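共享车间里的一条机械臂：从仿真到拧紧最后一颗螺丝

文／本刊特约撰稿

Kilten车间在一栋旧印刷厂房的二层，货梯只通到一层半，剩下的半层要人抬。Eusebio Esteban的机械臂底座就是这样抬上来的。底座用厚钢板焊成，四角各有一个可调地脚，中间留出走线孔。他当时按车间地坪的平整度画了图，装好以后才发现靠窗一侧的地面向外墙倾斜，地脚的行程不够用，只好在两个脚下面加垫片。

这台机器叫Carrasco，是一个移动底盘加一条六轴臂的组合，末端装平行夹爪，目标任务是在普通住宅里开柜门、取物、关柜门。项目由两个人维护：Esteban负责机械和电气，Crescencio Sepúlveda负责控制软件和仿真。两人都有本职工作，只在晚上和休息日来车间。物料清单最后一次结算是504个条目，其中大半是紧固件、端子和线材。

先说传动。六个关节里，前三轴用谐波减速器，后三轴用同步带加小型行星减速器。谐波减速器是二手的，来自拆机设备，到手时润滑脂已经发黑。Esteban全部拆开清洗，重新上脂，然后逐个测回差。测法很简单：锁死输入端，在输出法兰上固定一根长铝杆，杆端架百分表，正反两个方向加同样的力矩，读差值。有一只的读数明显偏大，被换到第一轴。第一轴转动轴竖直，不承担重力矩，回差带来的抖动相对容易处理；第二、第三轴要对抗整条臂的自重，回差大的减速器放在那里，臂过竖直位置时会有一次可以听见的敲击。

同步带的问题在张紧。早期版本用偏心轮张紧，结构紧凑，但锁紧螺钉时偏心轮会跟着转一个小角度，张力每次都不一样。后来改成长孔加顶丝：电机座在长孔里滑动，顶丝顶到位以后再锁四颗固定螺钉。张力用手机录音测，拨一下皮带，看频谱上的基频，对着换算表调。这个办法在同类制作里用得不少，前提是皮带的自由段长度量得准，车间里还不能有人开空压机。

臂的连杆是铝管配机加工端盖。两者之间先用环氧胶粘接，再打横销。只用胶的一版在跌落一次之后端盖松动，只用销的一版则有微小的晃动，在末端放大以后很难标定。粘接前的表面处理是砂纸打磨加异丙醇擦拭，夹具保压过夜。Esteban在装配记录里写得很细，包括每一批胶的开封日期。

电气部分的供电为直流母线，底盘电池直接进驱动器，另有一路隔离降压给工控机和传感器。最初没有隔离，臂快速减速时电机回馈的能量抬高母线电压，工控机重启过几次。处理方式是加隔离模块，同时在母线上并联一个制动电阻，由比较器控制通断。急停走硬件回路，按下后切断驱动器的使能和动力两路，工控机保持供电，日志因此能留下来。

走线占用的时间比预想的多。六个关节，每个关节一组动力、一组通信，末端还有夹爪的线。全部从中空轴里穿过去理论上可行，实际上第四轴的孔径不够，插头过不去，要先穿线再压端子。这意味着换一根线就得剪掉端子重做。目前的折中是前三轴内走线，第四轴开始外走线，用编织网管包住，在每个关节处留一个弧。弧的长度按关节极限位置确定，留短了会拉脱插头，留长了会挂到东西。

通信总线用CAN，驱动器挂在同一条线上，终端电阻一头在工控机，一头在末端板。调试初期丢帧很频繁，两人先怀疑波特率，再怀疑驱动器固件，最后查到末端板的终端电阻虚焊。补焊以后，控制周期稳定下来。

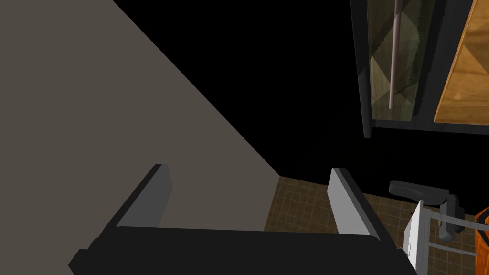 Sepúlveda的工作大部分在仿真里完成，原因是实机一次只能做一件事，而且每次撞柜门都要有人重新校准。他建的是一组室内环境，地面、墙板、柜体和杂物随机摆放，虚拟相机装在腕部，渲染出来的画面直接送进策略网络。这个视角的特点是夹爪长期占据画面下缘：黑色的掌部横过底边，两根灰色手指向上伸出，中间张开，目标要在指间和指侧的剩余区域里找。远处的柜子带一扇泛橄榄绿的半透明玻璃门，门上有一根细长的竖直把手，颜色偏浅粉米色，从腕部看过去只占很窄的一条。左侧那块大面积的灰色平面没有任何纹理，对依赖特征点的定位方法来说等于没有信息；它与柜子之间又是一片全黑，同样提取不出东西。可用的参照主要来自地面，小方格瓷砖的浅色勾缝提供了密集而规则的线条，代价是格子彼此相似，匹配时容易错开一格。他的做法是把里程计给出的位移作为先验，限制匹配的搜索范围，错格的情况由此减少，但没有完全消除。

竖直把手对平行夹爪比较友好。手指左右合拢，高度方向的误差可以放得很宽，横向误差则必须小于张开量减去把手直径再除以二。水平把手正好相反，腕部要先转九十度，而第六轴转到那个角度时外走线的弧会被拉直。于是软件里给第六轴加了一条单侧限位，规划器遇到水平把手时只允许往一个方向转。限位值写在配置文件里，换线以后需要重新测。

从仿真到实机，差别最大的是接触。仿真里的柜门铰链是一个理想转轴加阻尼，真实的铰链带弹簧，开到一定角度之前往回拉，过了那个角度又往外弹。首次上实机时，臂按照仿真中的圆弧轨迹拉门，门轴的实际位置与估计值有偏差，夹爪和门之间的内力不断积累，直到第二轴驱动器报过流。后来改成阻抗控制，切线方向给位移，径向只给很低的刚度，让门自己把手带到正确的半径上。铰链位置在拉开的前一小段里在线估计，用末端走过的轨迹拟合圆心。

玻璃是另一个难点。车间里的试验柜也装了一扇玻璃门，深度相机对着它时，返回的多半是柜内隔板的距离，有时什么也不返回。Sepúlveda没有去修补深度图，改为在彩色图上分割把手，再由两个不同腕部位置的观测做三角测量。两次观测之间的基线取得越长，深度越准，但柜前空间有限，臂展不开。目前的流程是先靠近拍一次，横移之后再拍一次，两次都检测到把手才允许合爪，否则退回起始位姿。

夹爪本身改过多次。掌部内是一根左右旋丝杠，电机在侧面，经一级齿轮带动丝杠，两指对称开合。手指最早是光面铝板，夹圆杆时会滑；贴过橡胶片，摩擦够了，但胶层在剪切力下会慢慢移位。现在的指面铣出一道浅槽，槽内嵌一条聚氨酯，两端机械压住。电机电流作为夹持力的近似，丝杠效率随润滑状态变化，所以每次开工前要空夹一次标准块，记录电流，作为当天的基准。

标准块由Tustcombe社区工坊的一位车工加工，材料为淬火钢，两个工作面经过研磨。Esteban坚持要这个块，理由是此前用一截铝型材当基准，型材端面被夹出了压痕，数据一周一个样。

手眼标定也值得记一笔。标定板固定在试验台上，腕部相机从不同姿态拍摄，求解相机与法兰之间的变换。残差一度降不下来，两人把采样姿态从几十个增加到141个，没有改善。问题出在相机支架：打印件在壁厚较薄的位置会弯，臂朝上和朝下时相机的指向不一样。换成铝件以后，用原先的少量姿态就得到了合格的结果。那批采样数据仍然保留在仓库里，目录名后面加了“支架变形，勿用”。

底盘采用两轮差速加万向脚轮，轮毂电机来自平衡车。低速控制是弱点，霍尔传感器分辨率低，慢速时轮子一顿一顿地走。Esteban在轮轴上加了磁编码器，编码器支架和防尘罩各重做了一版。臂伸出时整车重心前移，脚轮在前，驱动轮附着力下降，所以行驶时要求臂收回到折叠位姿，软件中有联锁：折叠位姿未到位，底盘速度指令一律置零。这条联锁在调试时经常碍事，Sepúlveda提过加一个旁路开关，Esteban没有同意。

软件仓库名为Florex，按功能分成驱动、规划、感知和仿真四块。驱动部分用C++写，实时线程单独占一个核；其余部分用Python，通过共享内存交换数据。没有采用现成的机器人中间件，Sepúlveda的解释是早期工控机内存小，后来换了机器，代码已经写成这样，没有动力再改。他承认这使得别人很难接手，日志回放工具也得自己写。

仿真参数的辨识花在摩擦上的时间最长。每个关节以不同速度匀速往返，记录电流，拟合库仑摩擦与黏性摩擦。车间冬天没有暖气，开机时减速器油脂偏稠，摩擦明显偏高，跑一段时间以后才降下来。单一的一组参数不够用，他在训练时把摩擦系数放进随机化范围，上下限分别取冷机和热机的实测值。光照也做了随机化，包括刻意生成大片无光区域，用来模拟柜子与墙之间、桌下这类位置。

首次完整开关门记录在2021-01-09。按日志，流程从折叠位姿开始，底盘驶到柜前，两次观测，合爪，拉开，松爪，绕到门内侧推回。推回这一步没有用手指夹持，改用指背顶门边，速度压得很低。门关上时有一段超调，夹爪外壳碰到柜框，漆面留下一道划痕，划痕至今没有补。

之后的几个月主要用来查偶发故障。其中一个与温度有关：第三轴驱动器在连续运行后会丢失编码器零位，重新上电即恢复。换驱动器、换编码器都无效，最后发现是编码器磁铁的胶在受热后软化，磁铁相对轴转了一个角度。重新粘接时在轴端铣了扁位，磁铁座靠形状定位，不再依赖胶层抗扭。这个改动在5月完成，其他关节随后照做。

目前未解决的事项在车间白板上列着：外走线在第五轴处磨损；工控机风扇吸入木屑，木工区就在隔壁隔间；错格问题在长距离移动后仍会出现，计划在腕部相机之外再加一个朝前的底盘相机，支架图纸已经画完，等铣床排期。

Esteban的下一步是重做底座地脚，行程加长，垫片撤掉。材料已经到了，放在一层半的货梯口，还没有人抬上来。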